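5. Setting up the segmenter for small, tangled items

If you skipped here straight from the install page, go back and finish the camera calibration first. I'll wait. Everything in this section assumes Clulico starts up clean and you can scrub through a recorded session in the viewer.

1. Open the session in Oline (our labeling tool — it comes with the main download) and pick the wrist view.

2. Set max_frames to 2,000. The default is 1,701, left over from an old test, and I keep forgetting to change it.

3. Turn on "thin parts." Cords and bangles get eaten by the smoothing step without it, and then the planner thinks it has a nice clear path. It doesn't!

4. Draw one box around the whole container and hit Propose. Don't click on single beads yet.

5. Merge any pieces that belong to one strand, then save.

Caution: saving overwrites the old masks with no prompt. I lost 3,519 of them in March and I'm still a bit sore about it.

Note: do one wide view and one where the contents are easy to read. Both views of the open box on the white table, jaws apart:

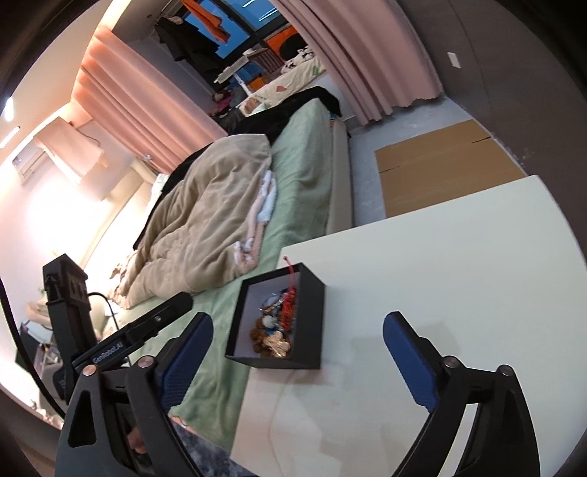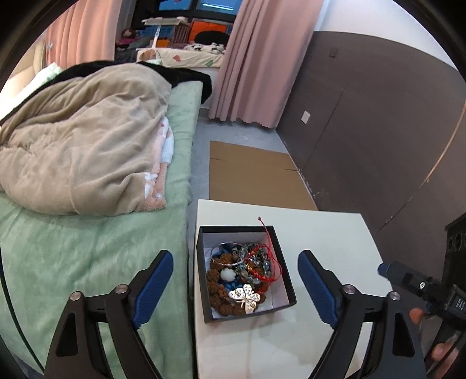 6. Run the grasp proposer with 1,000 samples. More than that just makes my laptop fan scream.

7. Throw out any grasp whose approach line crosses the container wall. The checkbox for it is under Filters — it's off by default in the Prekbridge build, so look twice.

If the proposer comes back with nothing, lower the score cutoff a little and run step 6 again before you touch the masks.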